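Ata – reunião da oficina, 1 de maio de 2025

Presentes: Ladi Nnaji, Stavros Triantafyllou, Thắng Phí, Ayodele Osagie (chegou no ponto 2). Falta: Demetrius Oyelaran, avisou.

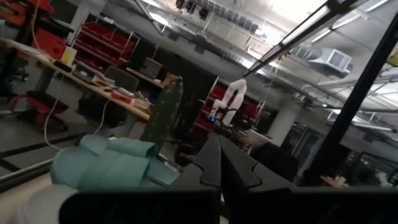

**1. Ata anterior (março)**
Aprovada. Correção do Thắng: a fonte nova foi paga por ele, não pela caixa comum. Reembolsar.

**2. Garra do Murnavard**
- Stavros reimprimiu os dedos, terceira versão. Ponta mais fina, pega melhor em tecido dobrado mas escorrega em coisas lisas.
- Ladi quer forrar a face interior com borracha. Thắng contra, diz que descola. Testa-se num dedo só.
- Folga no parafuso da base contiua. Ayodele traz anilhas.
- Discussão sobre o curso de abertura, sem conclusão. Fica como está até haver medições.

**3. Testes**
148 tentativas registadas desde março, umas 11 sem resultado anotado. Pede-se a todos que preencham a folha NA HORA e não no fim da noite.
Próxima série só com tecido. Objetos rígidos depois, quando a folga estiver resolvida.

**4. Cabos**
Ayodele tropeçou outra vez. Proposta: calha no chão entre a bancada e a tomada. Stavros prefere passar tudo por cima – mais trabalho, mas fica feito. Votação: 3 a favor de passar por cima, Ayodele contra. Ladi vê o preço das abraçadeiras.

**5. Compras**
- Correia e dois rolamentos, encomendar à Gurholm. Portes caros, juntar com o pedido do Demetrius.
- Filamento: esperar. Ainda há rolo e meio.
- Chaves sextavadas: falta a de 2,5. Quem a levou que devolva, sff.

**6. Mostra na Clonditetti**
Vamos ou não? Thắng acha cedo. Ladi inscreve-nos na mesma, dá para cancelar. Levar só o braço pequeno, o resto não cabe no carro.

**Tarefas**
- Ladi: borracha, abraçadeiras, inscrição
- Stavros: dedo de reserva, desenho da passagem dos cabos
- Ayodele: anilhas
- Thắng: encomenda, mandar recibo da fonte
- Demetrius: confirmar o que precisa da Gurholm (Thắng liga-lhe)

Próxima reunião: data a combinar no grupo. Ata escrita à pressa por Ladi, correcções até ao fim da semna.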